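Ruddock bench cell: table, wall panels and two-finger gripper kit
Sold by Jikbridge. Part no. 2051

Hi, I'm Halima Makokha, and I put these kits together with Mio Kikuchi. If you've emailed the shop asking "so what do I really need to budget for a first robot bench?", you've probably had a very long reply from me already. I finally typed it all up in one place so you can read it before you spend anything!

The Ruddock is a bench cell for small handling jobs. You get the white table, the gray back panels, a bracket set, and a black two-finger parallel gripper with its mounting plate. You don't get the arm. I know, I know, everybody asks. Most of our buyers already have an arm or have their heart set on one, and I'd much prefer to sell you a bench that fits it than talk you into a different arm.

What's in the crate
Table top and frame, 1
Back panels with brackets
Two-finger gripper with base plate
Finger pads, 3 pairs (one fitted, two spare)
Printed layout sheet
Hex keys, spare screws, cable clips

Not in the crate: arm, controller, air or power supply, safety fencing, camera.

Planning your budget
People write down the price of the arm, add the bench, and stop there. Please leave room for the dull stuff. Cables always end up longer than you drew them, and if your shop floor slopes (ours does, badly) you'll want the leveling feet, which we sell separately. Finger pads wear out too. I'd put a second pack on the first order, because shipping one little bag on its own costs silly money.

Then there's your own time. Mio can build the whole cell in 5 hours and likes to remind me of it. I took a full Saturday and had to redo one bracket. If you've never done one, plan a day for the bench and another for getting the arm to behave, and don't promise your boss a demo the morning after!

Lead time is 24 working days from when we get your arm model and bolt pattern. August is slower, as our panel supplier, Erkus, shuts for part of it, so get your order in ahead of that if you have a deadline.

Will it fit my arm?
Probably. The base plate comes drilled for the common wrist patterns, and if yours is an odd one we'll make an adapter. Send me a drawing or even a phone photo with a ruler next to the flange. For reach, check that your gripper can get to the back edge of the table with the wrist tipped over, and not only when it's pointing straight down. A lot of arms look fine on paper and then run out of wrist at the back.

About those gray panels: I went back and forth on color for ages. Our first batch was glossy white and it threw glare everywhere, so I switched to a plain matte gray, and I like it so much more. The black fingers stand out nicely against it, too.

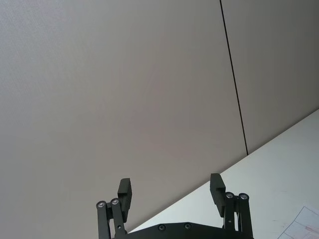

If you're short on space, you can order the bench without the panels and push it up to your own wall. I'd still leave a gap at the back for your hand, or you'll be fishing dropped screws out with a coat hanger like I was.

The white top wipes down with a damp cloth and mild soap. It does show smudges. Go easy on solvents, and tape your layout sheets at the corners only, since full strips of tape are a pain to peel off later.

Options
Leveling feet, set
Extra finger pads, per pack
Biltley drawer unit (fits under the left or right side)
Adapter plate, made to your drawing

Prices depend on the adapter and on shipping, so I quote each one by hand. Use the contact form, tell me which arm you have and what you want to pick up, and put "bench" in the subject line so it lands with me or Mio.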